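## 4. Setting and clearing: how small containers are handled on shared wooden tables

The earlier sections dealt with furniture that stays where it is put. This one is about the small things that do not: jars, pots, tubs and bottles that come to the table for a short time and are supposed to leave it again. We treat them separately because the households in Titstead spoke about them separately. A chair in the wrong place was described as being "out". A jar in the wrong place was described as being "left", and the word usually had a person attached to it.

### 4.1 Material and procedure

The material for this section comes from the second round of visits, made in March. Households had already filled in the Grudeo diary sheets for the kitchen and main room, and the second round asked only about the table. Each household kept a table sheet for three weeks. On it they wrote what was on the table at breakfast, in the middle of the afternoon and last thing at night, and what they would have liked to be there instead. The last column was added after the pilot, when it became clear that people were tidying before they wrote.

In all, the sheets gave us roughly 800 entries. Of these we set aside 200 in which the writing could not be read or in which a single word ("stuff", "the usual") stood for the whole table. The remaining 600 were sorted by hand. Sorting was done twice, the second time with the household numbers covered, and where the two sortings disagreed the entry was talked through until one reading was settled on.

We did not weigh or measure any of the containers. Size was recorded in the words used by the household, so that "small" means what the writer of the sheet meant by it. This makes comparison between households loose. In one home a jam jar was small and in another it was ordinary. For the purposes of this section a container counts as small if it was called small, little or tiny, or if the household agreed when asked that it could be picked up with one hand without thought.

### 4.2 Where containers stand

Entries for the morning and the night look much alike. Most small containers were placed near the edge of the table closest to the door or to the worktop, where a person walking past could set something down without stopping. The middle of the table was kept for larger things such as a fruit bowl, a lamp or a stack of post. Households rarely described this as a rule. When asked why the oil bottle was at the end, one answer was "because that's where my arm was".

The afternoon entries differ. Containers had moved inwards and were more often grouped, usually two or three items that had been used together: a tub of glue with its brush pot, a spice jar with its spoon. Groups of this kind were slow to break up. If one member was put away, the others often stayed until night, and in several homes the last one stayed for days. Our reading is that the group is what reminds people of the job. Once it is broken, the single jar left behind no longer points to anything and is simply worked around.

The type of table made some difference. On painted or cloth-covered tables people set things down anywhere. On bare wood, and above all on tables made of joined boards, several households told us that they used the boards as lines. One kept the salt "on the dark bit". Another had told the children that drawing things belonged on one side of a streak in the wood and food on the other. These arrangements were known to everyone in the home and had never been written down before the sheet asked about them.

Table mats and trays had less effect than we expected. The Org trays, which were given to half of the households at the start of the second round, were used for their purpose in the first few days and then filled with keys, pens and batteries. By the end of the period most had been moved off the table. Two households kept theirs in use by having it live on the worktop and come to the table only at meals. In both, the person who laid the table was also the person who cleared it, so we would be careful about giving the tray the credit.

### 4.3 Upright and on their side

The sheets had no box for whether a container was standing or lying. Households added it themselves, with notes such as "pepper on its side again" or small drawings in the margin. We went back through the entries and marked every one where this was mentioned.

Lying containers were nearly always light ones, and nearly always had a lid. Open containers were stood up even by people who were careless with everything else, for the obvious reason. A closed pot was treated differently. It could be tipped over by a sleeve and left, because nothing would come out of it, and it might then stay on its side through a meal and into the evening. People who noticed it did not feel that it needed doing. One sheet has the same lidded pot down as lying over in nine entries running, with the wish column blank each time.

The shape of the pot matters too. Round ones roll until they meet something or until the weight of the lid turns them. Square ones stay where they fall. Those who had changed to square storage jars, among them the homes using the stackable Kemov set, gave rolling as one of their reasons, though cupboard space came first.

Clear containers brought a further difficulty. On pale wood they are easily missed, and households reported finding them by touch, by knocking them or by the lid. A white or coloured lid was often the only part a person could pick out from across the room. Figure 3 shows a pale table of joined boards with a small clear greenish container tipped over on it, the white lid still easy to find against the wood.
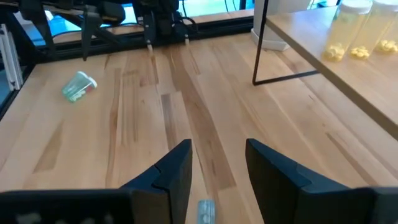 *Figure 3. Small container with a white lid, lying on its side on a light wooden table.*

Does a closed container left on its side count as untidy?

Most households said it did once they were asked, but few had written it in the wish column without being asked, so we count it as untidy only where the household did so.

The choice lowers our totals. If every lying container were counted, the afternoon entries in particular would look a good deal worse, and homes with young children worse again. We have kept to the stricter count because the aim of the study is to record what people living with a table want from it. A visitor's idea of a tidy table is a different matter and was dealt with in Section 2.

### 4.4 Clearing

Clearing was done in one of two ways. In the first, everything was taken off the table and the things that belonged there were put back. In the second, a person removed whatever they noticed on the way past. The first way was linked to wiping and happened most often after the evening meal. The second went on all day and was seldom thought of as clearing at all; people doing it wrote "didn't tidy" on the sheet above a list that was shorter than the one before.

Small containers did badly under the second way. They were passed over in favour of plates and cups, which have a clear place to go. A pot with something left in it raises questions that a plate does not: whether it is finished, who is using it, whether it goes in the fridge. Several households had a spot, generally a windowsill or the top of the bread bin, where such pots were put while the question was open. We recorded these spots in the room plans but did not ask about them in detail, and the sheets say little about how long things stayed there.

Wiping around containers was common. It was admitted with some embarrassment and often blamed on being tired. On bare wood it left rings and dull patches, and two households could point to where a certain jar had always stood. One of them had since sanded the table and moved the jar, and reported that it went back to its old place within the month.

### 4.5 Limits of the table sheets

The sheets were filled in by whoever was nearest. Handwriting shows at least two writers in most homes, and they did not always agree about what was worth putting down. Night entries are thinner than morning ones. Some were plainly written the next day, as they mention breakfast things.

The three times of day were chosen to suit school and office hours, and they fit badly in homes with shift work. For those households we have used the entries in the order they were made and ignored the printed headings. The numbers are too small to report them apart from the rest.

Finally, the sheet asked about one table. In homes with two, a container that left the first table may only have gone as far as the second. The room plans discussed in Section 5 go some way towards covering this, at least for the larger items.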